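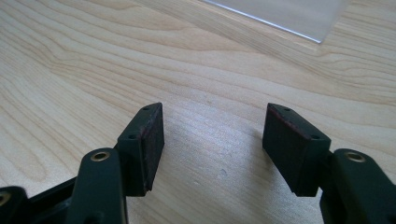 Tabletop by the window, clear sheet at upper right

tsalinas
Re: Clear sheet over pale wood top
Refinished this top in February. Grain runs diagonally, with darker tan streaks. Sanded to 220, two coats of Trullier satin. The glare in the middle is stronger than I expected from satin. I am considering covering the whole top with clear acrylic, same stuff as the piece in the corner. Any objections?

mortise_5
Acrylic will give you more glare than the finish does. It also scratches. If the reflection is the complaint, rub the finish down with a gray pad and paste wax first.

Prorkance
Disagree on the scratching. I have had a sheet on a desk for 6 years and the marks only show at a low angle. Round the corners and polish the edge. The edge catches light regardless, so expect a bright line wherever it stops short of the table edge.

mortise_5
A desk is not a work surface. Grit gets under the sheet and then you have scratches in both.

ait_brahim
How long did the finish cure? Covering a fresh coat traps solvent and you get cloudy patches.

tsalinas
Five weeks by the time I cut the sheet. Grain still reads fine through the test piece, slightly dimmer. I can live with that.

Prorkance
Then put clear bumpers under it, the thin ones. Tuluritz part 2622 is what I used. Leaves an air gap.

mortise_5
An air gap adds two more reflecting surfaces. He started this thread about glare.

tsalinas
Will wax one half on Tuesday and leave the other half alone for comparison.
Tadeo Salinas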